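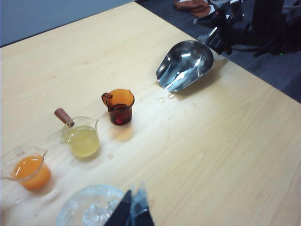
Let the robot spill the ice

I've been building a bartender in a shared workshop since October, and I've had the same conversation with people so many times now that I figured I'd write it down. The conversation goes: why on earth are you teaching an arm to scoop ice when you could buy a dispenser with a button on it?

Fair question! And if all I wanted was ice in a glass, sure, I'd go buy the dispenser. But I think home builders have gotten way too fond of designing the hard part out. We bolt everything down, we 3D print a special holder for each cup, we swap the awkward tool for a nice friendly one, and then what we've got is a very slow vending machine.

So my rule for this build (I call it Skuma, don't ask, it was the name of the folder and it stuck) is that the arm uses stuff a person would use. A regular steel scoop. A glass bowl of ice cubes. Beakers that don't match, one with a side handle that curls, one with a wooden handle sticking out at an angle, because I like the look of them and I'd be pouring from them myself if the arm weren't. If it can't deal with my glassware, then I've got more work to do, and the glassware stays.

Does this make a mess? Oh boy. There are droplets on the table in pretty much every session, and I keep a towel in my back pocket like a line cook. Ice is a miserable material to work with. The cubes stick to each other, they slide, they melt while you're fiddling with a setting, and the bowl you tuned everything for isn't the same bowl 20 minutes later. I love it. You can't fake your way past ice with one perfect recorded motion.

My other strong opinion is about the glass. Folks at the workshop keep telling me to practice with plastic tumblers, and I did for a while, and I got lazy. With plastic I let the scoop come in too fast and too low, and it didn't matter, so I never fixed it. Then I put a stemmed wine glass out there and suddenly I cared a whole lot about where the front edge of that scoop was.

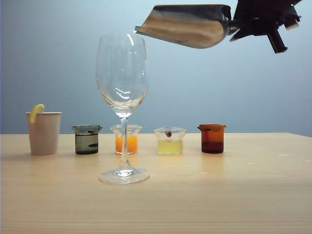 Scoop over the wine glass, drinks lined up behind. The lemon slice is strictly for morale.

I've logged 357 scoops so far. That sounds like a lot until you remember how many drinks a person pours without thinking about it over a few years. I'm shooting for 600 before I let myself mess with stirring, and I'll probably cheat and start sooner.

Now, the other side has a point, and I'll give it to them. If you need the thing working for a party on Saturday, build the fixtures, use the button, go have fun. And a clear glass is a rotten first object for a camera, so start with something you can see. I'm only saying don't stop there! Put the annoying bowl back on the table at some point. Use the scoop from your own kitchen drawer, and bring a towel.

Next up for me is a taller pour, and I need to find more of those wooden-handled beakers before I get brave.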